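Progress report to the Coker Fund - home assistance manipulation project, Indthorpe
Reporting period ending November
Prepared by Amber De Bruijn, project lead

1. Where we are

The planning work for this period is finished and the shelf retrieval work is not. We had expected to report both as complete. The delay comes from a fault in the arm controller that showed up partway through the period, first in simulation and then once on the bench at Indthorpe. No one was hurt. The bench run damaged one wrist cover and a cabinet panel, both of which have been replaced out of the maintenance line.

Most of this report deals with the fault, what we did about it and what it does to the schedule. The remaining items are covered briefly in sections 5 and 6.

2. What went wrong

The task set in question asks the arm to move ordinary kitchen items between a shelf, a bench top and a sink. The controller, which we call Prins, takes a target position for the gripper and works out how fast each joint should move to get there. A separate safety layer sits between Prins and the motors. It is meant to limit gripper speed near cabinets, walls and the tap, and to stop the arm if the limit is passed.

During an overnight batch of 40 simulated runs, 18 ended with the gripper striking the underside or the front edge of the upper cabinet. In each of those the arm had started low, over the sink, and had been sent to the shelf. The safety layer logged no stop in any of them. Joris Van Wijk found the results when he came in at 7 am and put a hold on all bench work that involved reaching upward.

The hold was lifted in error that same afternoon. The note was written against the simulation jobs and not against the bench, and Stijn De Graaf, who had been working in the other building, ran a shelf retrieval as listed on the day's plan. The arm hit the cabinet at well above the permitted speed. Stijn was standing outside the marked area and pressed the emergency stop, which worked as it should. Power to the motors was cut and the arm stayed down until it had been inspected.

We treat these as two separate failures. One is a software fault. The other is that a hold could be placed without reaching the person at the bench.

3. Cause

The kitchen layout used for these runs has the sink directly below the shelf, so a short move in the plan can be a difficult one for the arm. It has to come back from the wall, clear the front of the cabinet and then go in again over the shelf.
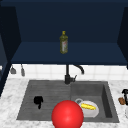
Figure 1. Simulated kitchen used for the shelf runs, with the bottle on the upper shelf. The red sphere marks the gripper.

Brenda Echeverría traced the fault over the following two weeks. The safety layer reads its list of obstacles from a file made when the kitchen is loaded. In an update early in the period we changed how cabinets are stored, from a single solid block to separate panels, so that the arm could be allowed to reach inside an open one. The safety layer was still looking for the block. When it found none, it carried on with an empty entry for the cabinet and did not report a problem. The walls, bench top and tap were handled correctly the whole time, and this is why our routine checks, which were all done at bench height, passed.

Prins itself behaved as designed. It has its own collision check at the planning stage, but that check only looks at points along the path at set intervals. On a fast upward move the points are far enough apart for a thin panel to fall between them. We had known about this and had relied on the safety layer to cover it.

The bench system reads the same type of file, so the fault carried across without any change.

4. What we have done

The safety layer now refuses to start if any item in the kitchen file has no matching shape. It gives the name of the item and leaves the motors off. We tested this by removing entries one at a time and confirming that each was caught.

The planning check now sets its intervals by distance and not by time. This makes planning slower. On the shelf task the extra wait is noticeable but acceptable, and Brenda thinks some of it can be recovered later.

We repeated the original batch from the same starting positions after both changes. There were no cabinet strikes. Of the 40 runs, 19 did not reach the shelf at all because the planner could not find a clear path and gave up. We would sooner have that result than the earlier one, but it is a poor success rate and it is the main piece of work left in this stage.

Holds are now placed in one list that covers simulation and bench together. The bench cannot be switched on from the console while a hold is open, and only the person who placed it or the project lead can clear it. Joris Van Hecke wrote the new procedure and has gone through it with everyone who uses the arm. Upward reaches on the bench are also limited to 50 per cent of normal speed until the end of the next stage.

The incident was recorded in the site register and the register entry has been closed. The site safety officer asked for the floor marking to be moved back on the cabinet side, and that has been done.

5. Other work in the period

The sink and bench-top tasks were not affected and continued under the normal speed limits. The planning library was delivered as agreed, with its documentation. Curkix supplied the replacement gripper pads on time and we have changed over to them on the bench arm - the old set is being kept as a spare.

Work on grasping glass items has been put off. It depends on the shelf task and we do not want to bring glass onto the bench until shelf runs are reliable.

6. Schedule and budget

Shelf retrieval will be late. We ask that the milestone be moved into the next reporting period, with no change to the final date of the project. The time will come from the glass grasping work, which will start later and cover fewer item types than we proposed. A revised list of items is being prepared and will be sent separately for your approval.

We are not asking for more money. Repairs were small, and the staff time spent on the fault has been charged to the testing budget, which had room for it.

Two matters are still open. We have not yet gone back over results from earlier stages to see whether any of them used the panel-type cabinets. Joris Van Wijk is doing this now, and if any reported figures need correcting we will write to you before the next report. We also want someone from outside the project to review the safety layer, and would welcome a suggestion from the Fund.

Contact: Amber De Bruijn, Indthorpe project office | © Indthorpe home assistance project | Back to top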